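Comparing two hands on the same arms, quick version. Written up for whoever takes over the Daltcombe bench on Tuesday, so skip the bits you know.

## What you need

- both arms powered, e-stop within reach
- wrist cameras and head camera streaming
- one soft thing, one hard thing (we use a plush toy and a plate)
- the Yimer controller, or whatever you run the fingers from
- a notebook. A real one.

## Before you start

Zero the fingers first. Every time. Open, close, open, then save the offsets. If one tip lags the others, stop and redo it, don't fix it in software.

Check the cables with the wrist turned all the way over. Slack at rest means nothing, it's the far end of the roll that catches.

Set the same grip speed for both hands. Sounds obvious. We lost a morning at Clitodport to this.

## The test

1. Home position, palms up, 3 seconds still.
2. Move to the soft object. Touch only, no lift.
3. Close at low force, wait for contact on the fingertips.
4. Lift 200 mm, hold, put it back.
5. Same again with the plate. Slower!
6. Roll the wrist right over and check what the wrist camera sees. You want the tips in view the whole way round, not just at the start.
7. Swap hands, repeat the lot.

Do 3 runs per object. If 2 of them disagree badly, bin the set and re-zero.

## Wrist view and head view

Wrist camera: how the tips line up. Head camera: where the arms are. Don't judge finger spacing from the head, its too far off.

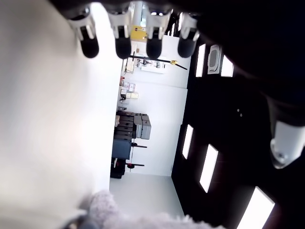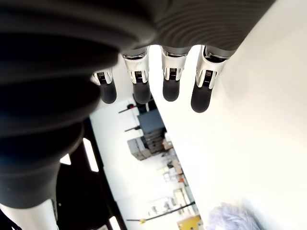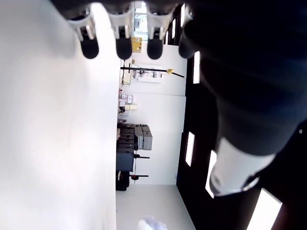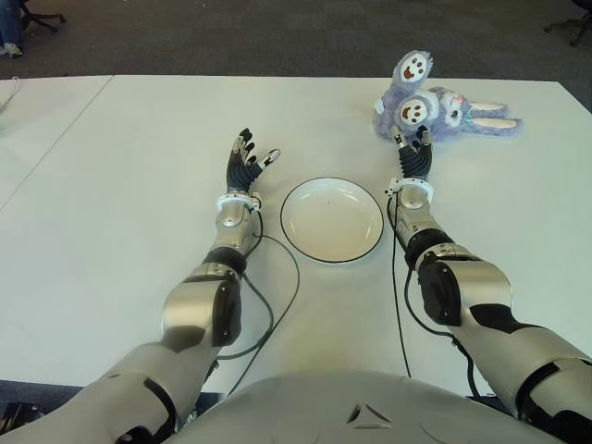

## Scoring

Keep it simple. Held, slipped, dropped. Add a note if the thumb did somthing odd, because it will on soft stuff. Hard rims are a different problem, mostly approach angle, so write the angle down.

Exposure: lock it on the wrist cameras before run one. Auto will hunt as soon as the wrist rolls towards the ceiling lights, and then your tip tracking goes.

Save logs under the hand name, then the object, then run number. Not the date. The Dultcombe folder is all dates and I still can't find anything in it.

Left to do: same test with the fingers at half speed, and a go with the older controller if it still boots. Leave the offsets file where it is.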